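How to Budget for a Two-Arm Test Station

The price of the arms is the number everyone asks for first, and it is the easiest one to get. Most of the trouble comes from the rest of the list. The steps below are the ones we used at Clivdale when we planned our household-task station, and they should work for any small lab buying its first pair of arms.

Step 1. Write down the tasks before you ask for quotes

Pick three to five jobs the arms must do and write one line for each. If a job needs both hands on a small, soft object, say so. That one line decides whether you need hands with fingers or can get by with simple grippers, and hands can cost as much as the arm they are bolted to.

Step 2. Split the budget into four lines

Arms and controllers. Hands. Fixtures and furniture. Power, cabling and spares. Our first draft put 47 percent into arms and left almost nothing for spares. Ekua Dankwa reworked it so that arms took 40 percent and hands took 34. The other two lines shared what was left.

Step 3. Price the fixtures

A real countertop and a real sink cost more than a plywood mock-up and take longer to arrive. Get the counter height from the arm's reach chart before you order. We ordered first and had to raise the base.

Step 4. Plan power and cable runs

Draw the floor and mark every outlet. Add up the plugs for controllers, computers and chargers, then allow for some 3 more. Put cable covers in the quote. Cable for the arms themselves should be bought as full spare sets, cut to length and labeled.

Step 5. Ask about lead time and repair

Ask each supplier who does finger repairs and where. Thygesen and Drunder both quoted us a fair price, but only one would send out a loaner hand. Eleni Nedeljković now asks for this in writing.

Step 6. Hold some money back

Keep part of the fixtures line unspent until the first month of work is over. Small household items get used up quickly, and you will want different sizes.

Updated 2018-12-27. Send corrections to Fiifi Antwi.

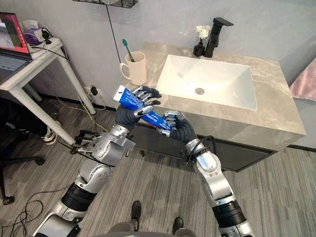
Two-handed hold on a toothpaste tube at the vanity.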